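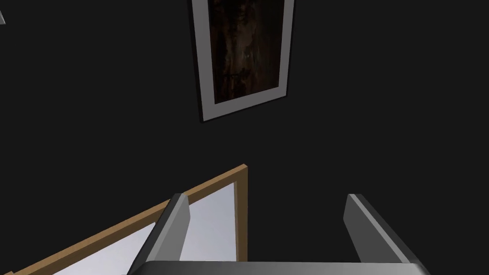 According to one reader of the local guide, a mat is the part of a framed picture which most people pay for and never look at. In picture framing, a **mat** (in Britain also called a *mount*) is a flat border placed between the picture and the frame. It keeps the glass away from the paper and gives the eye a place to rest.

## Weighted mats

A mat is called weighted when its lower border is wider than the other three. The habit is old, and its origin is disputed. The framers of Pritcombe added 10 millimetres at the bottom, while in Ballham the four sides were kept equal -- a difference which is still visible in the older houses of both towns. 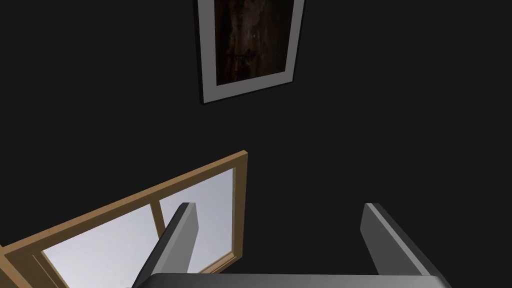

## Materials

Early mats were cut from wood-pulp board, which contains acid and makes the paper brown after some years. Cotton board is now preferred for works of value. The Söderlund workshop in Caltton keeps 168 shades of board, of which 80 are greys and whites.

## Collections

The museum at Caltton owns 3,000 mat samples, given by closed workshops. They can be seen in April, by request.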